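Notebook, finishing bench, September

Shellac and wax tests on the offcuts, continued.

Mixed a fresh jar of blond flakes from the Hamton bag last night, two-pound cut, and left it on the shelf with the lid loose. Strained it through a paint filter at 8:30. A little sludge at the bottom, less than with the Brallow flakes. Wrote the mix date on the lid this time.

Boards 1 through 6 got the same prep: card scraper, 180, 220, vacuum, tack rag. Board 4 has a knot near one end that keeps bleeding through, so I sealed it separately and won't use it for the comparison.

First coat went on fast and flat with the wide brush. Second coat 2 hours later. By then the shop had warmed up and the brush was dragging on the last two boards. Lap marks on 5, bad enough that I rubbed it back with alcohol and started over. Should have thinned the jar a bit before lunch.

The water ring test on last week's samples is done. Set a damp glass on each for 14 hours. Plain shellac went white on all of them. Shellac with the Lombardi paste wax over it also went white, but fainter, and most of it left when the board sat near the window. The oil varnish board shows no mark at all. It is also the dullest color of the lot and still smells.

For the Skostuvby kitchen job I'm leaning toward varnish on anything near a sink, and shellac only for the insides of drawers. The client wants a warm red-brown with the grain left showing, and the top stays pale.
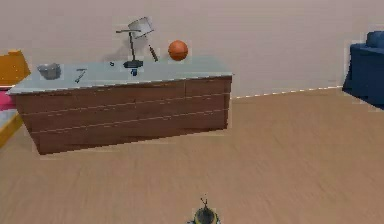 Raffaele Ruggiero read the notes over and wrote in the margin that the ring test is too easy on the wax, and that coffee should go on next, hot, with no saucer. He also wants a board with dewaxed shellac under the varnish, to see if the color comes up without losing the protection.

Will cut two more boards from the same plank for that. Need to order denatured alcohol and filters. The old brush is in the jar by the window, don't throw it out.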